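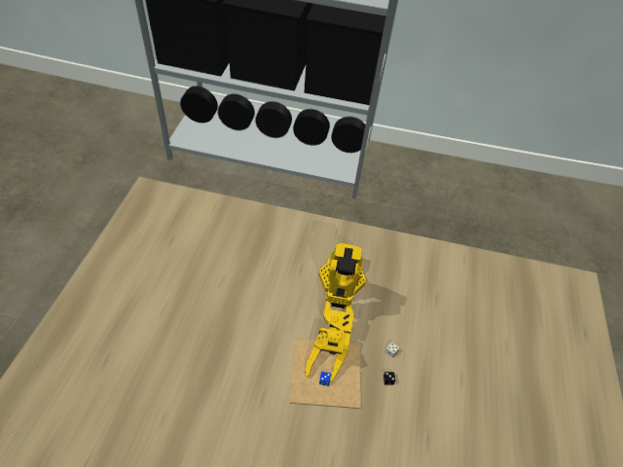

Arm over the blue die, two more dice on the wood.

Vullatden workshop, Thursday, July

Glaze tests, Clorwood ash, second series.

I opened the kiln at half past nine in the morning. The first series was too dry on the surface, like sandpaper, and I wrote then that more feldspar would help. It has helped, but not everywhere. The tiles from the lower shelf are smooth and a little green. On the upper shelf the same recipe is more brown, with small pits near the top edge of the tile. I think the upper shelf is still the colder one, although the cones do not say it so clearly. The cone on the upper shelf bent to maybe half past two on the clock face, the lower one to almost three.

The ash was washed only 2 times for this series. For the first series I washed it until the water did not feel slippery any more, and it took most of a week with the settling. I wanted to see what we lose if we stop earlier. The glaze slop is now more thick in the bucket than it should be, and it became thicker during the night. I had to add water before dipping, and I did not write down how much. Please do not repeat this mistake, we need the water in the book.
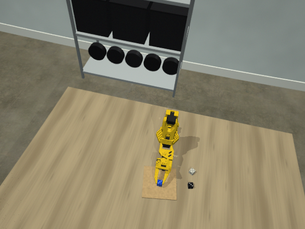

Dry ash after sieving was 2,752 g from the three sacks. I had hoped for more, but the third sack had a lot of charcoal and some nails. The charcoal I took off with the kitchen ladle while it was floating. The nails stayed at the bottom of the tub and I found them with my fingers, so gloves next time, also because of the lye.

Weighing: the Vollero scale drifts when the door to the yard is open. I put the same cup on it again and again with the door open and the number was different each time. With the door shut it stays quiet. All weights in this entry are with the door shut, except the first batch of clay, which I therefore weighed again in the afternoon.

Mixed for one bucket: 525 g ash, the same of feldspar, and 138 g of ball clay. I know that the clay is lower than in the old recipe. The old recipe crawled on the inside of the cups, and I believe that it was the clay that shrank. There is no crawling in this series, also not in the corners, so I would keep it like this for now.

Firing was as before, slow until dull red, then faster. I kept the top temperature for a quarter of an hour and closed everything. The Sharifi kiln makes again the clicking noise in the relay when it is nearly finished. It did not disturb the firing, but I do not like it and I would be glad if somebody with better ears listens to it before the big bisque.
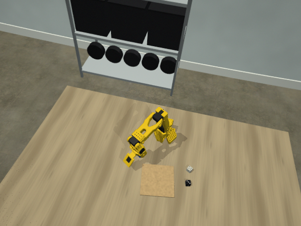
About the pits. I see three possible reasons and I cannot separate them yet. The glaze was thick on these tiles, the shelf was colder, and the ash was not fully washed. The thin half of each tile has almost no pits, so the thickness is my first suspicion. In the next firing I will put one thick and one thin tile on both shelves, from the same bucket, dipped on the same morning.

The test with iron added I cannot judge. Two tiles stuck to the shelf and I broke one of them when I took it off - the glaze ran further than I expected. The colour on the broken piece is nice, dark honey, with blue in the places where it is thickest. I kept the piece in the drawer with the other fragments. More batt wash on the shelves, please, and leave a wider dry foot.

To do:
- wash the rest of the ash one more time and note the water
- sieve the bucket again, it has lumps
- new cones, the box is almost empty
- scrape the upper shelf before Thursday's firing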